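Eveck Adds Replacement Gear Range for Discontinued Kitchen and Workshop Appliances

NAMBRIDGE, Thursday, October 31, 2019 - Eveck, a supplier of replacement parts for household and light workshop appliances, today opened ordering for a range of small gears intended for machines whose original makers no longer stock spares. The range contains 11 gear families and will ship from the company's warehouse in Nambridge. A second stock point, at Zisolcombe, will begin filling orders in January.

The parts cover hand mixers, meat grinders, paper shredders, sewing machines, bench-top feeders and garage door openers. Spur, helical and worm wheel types are included. Each family is sold in one or more bore sizes, and bores may be ordered round, keyed or D-shaped. Parts are supplied singly or in packs.

Eveck compiled the range from repair requests logged by independent service shops. Of 3563 requests reviewed, 1883 concerned a gear that could not be bought from the appliance maker at any price. In most of those cases the motor, the housing and the switch were still in working order, and the appliance was scrapped for lack of a single part. The remaining requests concerned belts, brushes, feet and drive couplings, which the company already carries.

Molding is carried out under contract by Rungrueang, which also holds the tooling. Gears for low-load drives are molded in acetal. Gears for higher loads, including the grinder and shredder families, are molded in glass-filled nylon. Tooth form follows a 20-degree pressure angle unless the original part used a different one, in which case the original angle is kept. Parts are molded without colorant.

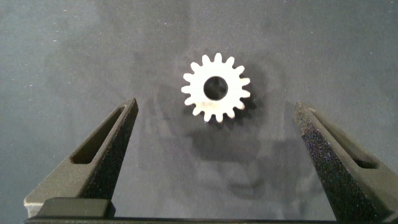

Outside diameter, face width and bore are checked on samples from every molding run, and runs that fall outside the drawing are reground or scrapped. Drawings for all families are available for download in PDF and DXF form. Service shops that need a bore size not listed may send a worn part for measurement. The worn part should be cleaned of grease before mailing and labeled with the make and model of the appliance. Broken teeth do not prevent measurement if at least one full tooth remains.

Customers are advised to check three dimensions before ordering: outside diameter across the tips, face width, and bore. Tooth count alone does not identify a part, as several families share a count and differ in module. A gear with the correct count and the wrong module will bind or skip under load. Where the mating gear shows wear, both parts should be replaced at the same time. Replacement gears should be greased with the product named in the appliance service manual. Petroleum-based greases may be used with acetal and nylon parts. Solvent cleaners should be kept off the teeth.

The gears are not rated for use in medical equipment, lifting gear or vehicles. Gears for garage door openers are supplied for the drive stage only and do not replace the safety release.

All parts in the range carry a warranty of 2 years against molding defects. The warranty does not cover damage caused by a seized shaft, a missing thrust washer or running without grease. Returns should be sent to the Nambridge address with the packing slip enclosed.

Trade accounts opened before January will be moved to the new parts list automatically. Existing part numbers for belts, brushes and couplings are unchanged.

About Eveck
Eveck supplies replacement parts to appliance repair shops, schools and home users. Its main warehouse and order desk are in Nambridge.

Press contact: Eveck Press Office, Nambridge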